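Vinagreta que se corta siempre, ¿qué hago mal?

Wilma Claeys
Noviembre, 12 respuestas vistas, ninguna me sirve

Hola a todos. A ver si me echáis una mano porque estoy ya un poco harta. Hago la vinagreta de mostaza para la ensalada de lentejas (aceite, vinagre de jerez, mostaza, sal, una pizca de miel) y me queda perfecta en el bote. La agito, cremosa, preciosa. La dejo en la mesa mientras pongo los platos y cuando vuelvo: aceite arriba, vinagre abajo y la mostaza en grumos al fondo.

He probado con batidora de mano, con tenedor y con el bote de siempre. La mostaza es la de Skerby, la suave. El aceite uno virgen extra normalito de garrafa. Proporción a ojo, la verdad, aunque diría que pongo casi 100 ml de aceite y luego vinagre hasta que me gusta de sabor, que suele ser bastante porque en casa nos va lo ácido.

Otra cosa: si la guardo en la nevera se me pone dura, como mantequilla. ¿Se puede recuperar o la tiro? Y ¿aguanta de un dia para otro si le pongo ajo picado? Gracias!!

Ineke Hermans

Hola Wilma. Te pasa por el orden, casi seguro. No lo eches todo junto. Primero vinagre, sal y mostaza en un cuenco, remueves hasta que la sal se deshaga. Luego el aceite, en hilo fino, muy poco al principio, sin parar de batir. Cuando veas que espesa ya puedes ir más rápido.

Y mide, mujer. A ojo unos días sale y otros no. Yo pongo 2 cucharadas de vinagre por 6 de aceite y una cucharadita colmada de mostaza. Si te gusta ácida, mejor añade un chorrito de limón a la ensalada ya servida y dejas la vinagreta tranquila. 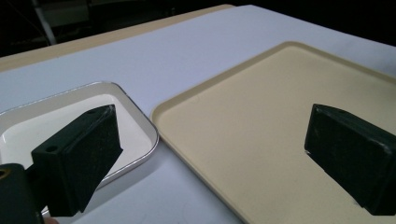 La mostaza suave lleva a veces mucha agua y azúcar y liga peor. Prueba con una de Dijon fuerte, o la de grano mezclada con la otra, mitad y mitad. La miel ayuda también, no la quites.

Lo de la nevera es normal, el aceite de oliva se solidifica con el frio. No la tires. La sacas un rato antes de cenar, agitas y lista. Si tienes prisa, el bote cerrado bajo el grifo de agua templada.

Con el ajo yo no me la jugaría varios días. Para mañana, en nevera y bien tapada, vale. Más no. Yo lo que hago es guardarla sin ajo y lo pico en el momento, sabe mejor además.

Ah, y las lentejas aliñalas cuando aún están tibias, que cogen más sabor. La lechuga no, la lechuga al final del todo.

Desmet

yo le echo una cucharada de mayonesa y no se corta nunca. ni batir ni nada, bote y agitar

Grornwood

Una yema también sirve, pero entonces te la comes en el día y punto. De todas formas si se separa tampoco es un drama, remueves otra vez en la mesa y ya está, en mi casa de toda la vida se ha puesto el aceite y el vinagre por separado y cada uno se apaña.

Lo que no recomiendo es la batidora mucho rato, a mí con virgen extra me ha quedado amarga más de una vez. Unos segundos y parar.

Wilma Claeys

Gracias Ineke, probado esta noche con lo del hilo fino y la Dijon. Ha aguantado toda la cena! Me quedó un poco fuerte de mostaza, la próxima pongo menos. Lo de la mayonesa lo dejo para cuando vaya con prisas jaja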